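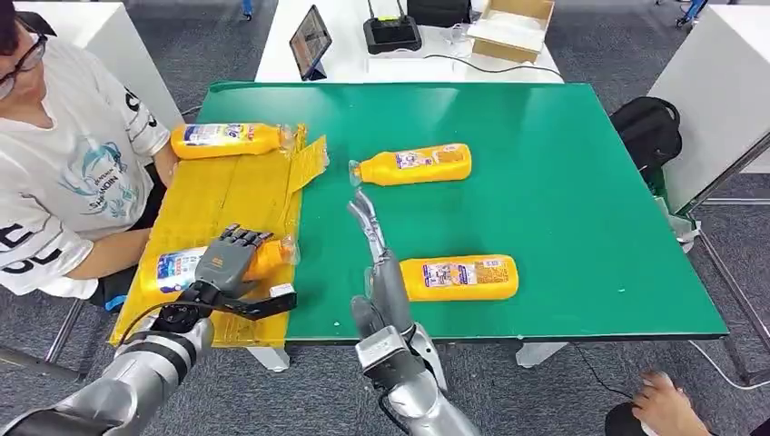 Diary > House > October 22, 2020

Search this diary Search

Well, the contract is signed! Both copies, initials on every page, my hand doing that silly cramp thing by the end. Settlement is in December, so I now own a ten per cent share of a weatherboard on Kuron Street and a very large amount of worry.

I still can't get over the auction. I'd told myself all week that my limit was my limit, and I'd written it on the back of my hand in biro like a kid with a spelling test. Four of us bidding at first, then the couple in matching puffer jackets dropped out early and it was me and a bloke on his phone under the jacaranda. He kept going up in thousands, really slowly, looking at the gutter. I went up by two each time (a trick off the radio, no idea if it means anything) and then he just shook his head and walked to his ute. I had to ask the agent if it was mine. She thought I was joking. 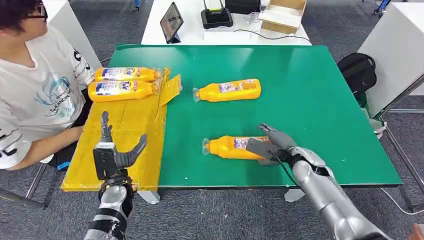
M. Fillell

Rang Oron Conveyancing first thing and got put on hold for 11 minutes with the same bit of pan flute. Lovely once they picked up though. They want the certified ID, the bank's letter and the water authority search, and apparently there's an easement down the back fence that I should read up on before I plan any sheds. I had definitely been planning a shed. I found the drawing of it in the section 32 after lunch, a dotted line with a number beside it that I can't make head or tail of, so that's a question for tomorrow's call.

The bank has been less fun. The valuer goes through next week and until he does I've got a letter that says yes in the first paragraph and maybe in the fourth. I read it twice in the car outside the supermarket and then forgot the milk.
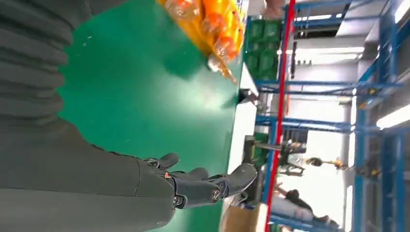 Hand over the green tabletop

Drove past the house again on the way home, naturally. Third time since the auction. The SOLD sticker is already peeling at one corner and I had to sit on my hands not to get out and press it flat. The vendors had the front window open and something with onions going, and I felt like a proper stalker so I kept it to one lap of the block.

Things I noticed from the car — the letterbox leans, the neighbour has chooks, and the lemon tree is bigger than I remembered. Didn't see the crack over the porch at all from the road. I've got a quote coming from Šimek for the hot water, which is 12 years old and makes a noise like a kettle full of gravel.

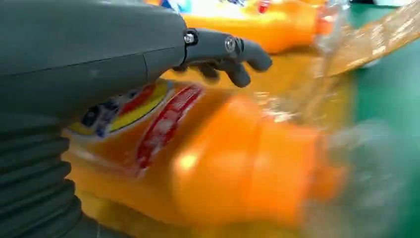 No. 82

Tea was toast. I did try to start on the packing and got as far as one box of cookbooks, then sat on the floor reading a recipe for quince paste for half an hour. My landlord needs 28 days in writing and I haven't worked out the dates yet. Would a week's overlap be mad? It's a lot of rent for the sake of painting a bedroom with no bed in it, but I've wanted that bedroom green since I first walked in.

Must ring about insurance in the morning, before the conveyancer. Also milk.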